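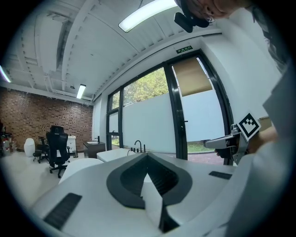
About Planis

Planis helps small shops and labs decide whether to buy automation, and quite often we tell them to wait. We don't sell robots. We take no commission from anyone who does.

Jawad Jadoon started the company after sitting through one too many sales demos. He had signed for an arm that was supposed to pay for itself by March. It didn't, and the quote had left out the grippers, the training days and the service plan. He still keeps that quote in his desk.

What we do

You send us the quote and a plain account of the job you want done. We go through it line by line and send back a budget with the missing parts filled in - spare jaws, floor space, staff hours, the second year. A quote review costs $300. A full equipment plan is $1217, an odd number we got by adding up our hours.

We also handle small objects ourselves before we put a price on handling them. Folded paper is a good test of a vendor's claims. Ask to see it done with your paper, on your equipment.

What we doubt

Payback charts with no repair costs in them. Leases that run longer than the warranty. Any demo where you can't bring your own parts. We have read almost 600 quotes and would have signed very few as written.

Where we work

Our office is in Vergara, with regular visits to Parari. If you already have a deadline from a salesperson, tell us the date, but don't expect us to take it very seriously.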